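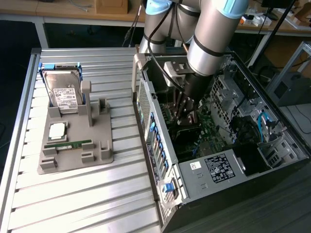
Student Project Report: Unplanned Arm Movement During Computer Disassembly Trials

Prepared by: Igor Charvát and Wycliffe Nyamweya
Project: Kutia

1. Purpose of this report

Project Kutia studies whether a single robotic arm can take reusable parts out of retired desktop computers and place them in a sorting tray. During the April trials the arm moved without being commanded while its gripper was inside a computer case. There were no injuries. This report sets out what occurred, what was found, and the changes made before trials resumed.

2. Work area

The computer lies on its side with the side panel removed. A 3D-printed tray is set on the aluminum work table next to it, with places for the hard drive in its caddy, the processor and the memory module. The arm reaches into the case from above. The gripper has to work close to the motherboard, and there is little clearance between the power supply and the metal drive cage.

3. What happened

The fault occurred on Thursday, in cycle 241 of the trial series. The gripper had been lowered toward the memory slots and the program had paused for the operator to confirm the position. Before confirmation was given, the wrist turned and the gripper fingers struck the side of the drive cage. The controller reported a joint error 2 seconds later and the arm stopped.

Mr. Nyamweya was at the control station and pressed the emergency stop. Mr. Charvát was standing at the tray end of the table and had been about to reach in to straighten a part. Under the procedure then in force he was allowed to do so during a pause. We consider this the most serious finding in the report.

4. Damage

One gripper finger was bent and was replaced. The drive cage was dented. The motherboard was tested afterwards and one memory slot no longer worked. The arm itself passed its joint check.

5. Cause

The log showed 4 short losses of signal from the wrist encoder in the hour before the fault. Each was too brief to trigger an alarm. We traced them to a connector that had worked partly out of its socket as the cable was pulled at full reach. When the signal returned, the controller acted on an old position value and tried to correct it.

The connector had last been inspected at the start of term. No later inspection was scheduled.

6. Changes made

The cable was rerouted with more slack and the connector was fitted with a locking clip from Bestport. Any loss of encoder signal now stops the arm and requires a manual restart. Hands may enter the work area only when drive power is off, and a pause in the program no longer counts as a safe state. The connector is checked before each session and the check is signed in the lab log.

7. Remaining work

The revised setup has been run without a computer in place and no signal losses were recorded. The supervisor has approved a return to full trials at reduced speed. The alarm threshold in the controller software has not yet been reviewed, and this task is assigned to Mr. Charvát.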